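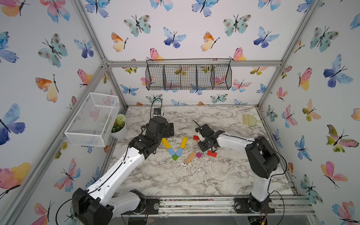

Coloured wooden blocks on the marble-patterned top, butterfly wallpaper behind.

Stura Shoulder Pulley and Band Set

Made by Østergaard. Stocked and posted from our shop in Sudport.

Price: £41
Product number: 229
In stock

If you have a stiff shoulder, you will know how much of the day it gets into. Reaching for a mug, doing up a bra, getting an arm into a coat sleeve, rolling over at three in the morning. The Stura set is the piece of home kit we get most excited about for shoulders, and we have tried a lot of them! It hangs over an ordinary door, it takes a minute to put up, and it lets your good arm do the lifting while the sore one comes along for the ride.

It is a lovely simple thing. There is a padded door strap, a pulley wheel in a closed housing, a length of soft braided cord and two handles. Østergaard also put a set of flat bands in the same bag, so when your physio moves you on from assisted movement to light strengthening you already have what you need at home.

What comes in the bag

Door strap with foam stopper
Pulley wheel in closed housing
Braided cord with two sliding adjusters
Two handles, soft grip
5 flat bands, from extra light to firm
Printed exercise sheet
Cotton drawstring bag

Who it suits

We sell most of these to people with a frozen shoulder, and to people who have had a shoulder operation and have been told by their surgeon or physio to start assisted movement. It is also handy for general stiffness after a spell in a sling, and for anyone who sits at a desk all day and finds their upper back has set like cement.

Please don't start using it after an operation until you have been given the go-ahead. Some repairs need weeks of rest before the arm is lifted at all, even with help, and the timing is different for different operations. If you have had a recent dislocation or a break, ask first. The same goes for numbness or tingling in the hand.

Setting it up

Choose a door that closes towards you, so that the strap is held in by the frame when you pull. Open the door, feed the strap over the top with the foam stopper on the far side, and close it firmly. Give the cord a good tug before you sit down. If there are other people in the house, lock the door or hang something on the handle on their side (a scarf works well).

Put a firm chair underneath with its back to the door. Sit down, take a handle in each hand and slide the adjusters until the cord is just taut with your sore arm resting in your lap. Most people need to shorten it more than they expect.

Using it

Pull down gently with the good arm and let the other one float up in front of you. Stop when you feel a stretch, hold for a slow breath, and come down again with control. A stretch is fine and a bit of an ache is fine, but sharp pain means you have gone too far, so come down a little and work below that point for a few days. Lots of customers do theirs in the morning straight after a warm shower, when everything moves that bit more easily.

Once that feels comfortable you can turn the chair slightly and take the arm out to the side. The sheet also has a behind-the-back stretch. Leave that one until last, and if your physio has given you a different order, follow theirs.

The bands are for later on. Begin with the extra light one, even if it seems far too easy. Elbow tucked in, small movements, shoulders down away from your ears.

Cord and weight limit

The cord is 2,280 mm long when fully let out, which is generous enough for a tall door and a low chair. The whole thing is meant for the weight of a resting arm. It isn't meant for hanging from or for pull-ups, and children shouldn't play with it.

Cleaning and care

Wipe the handles with a damp cloth and mild soap. The drawstring bag can go in the wash at 40. Keep the bands out of direct sun and away from hand cream, which makes the rubber sticky and then brittle. Check them for little nicks before each use and throw out any that look tired. We sell them singly too, so you needn't buy the whole set again.

Latex

The bands in this set contain natural rubber latex. If you are allergic, choose the latex-free version from the drop-down menu. It costs the same and the colours match.

Goes well with

Vestavent wheat bag, long. Shaped to sit across the neck and both shoulders, and gorgeous before a stretching session.
Vestavent side-sleeper pillow. For propping the sore arm up at night.
Stura finger ladder. Sticks to a smooth wall, good for the next stage.

Delivery and returns

Orders placed before 2 p.m. go out the same working day. In December we ask you to allow a few days more. Unopened sets can be sent back for a full refund. We can't take back bands once the inner packet has been opened, but if anything arrives damaged let us know and we will replace it.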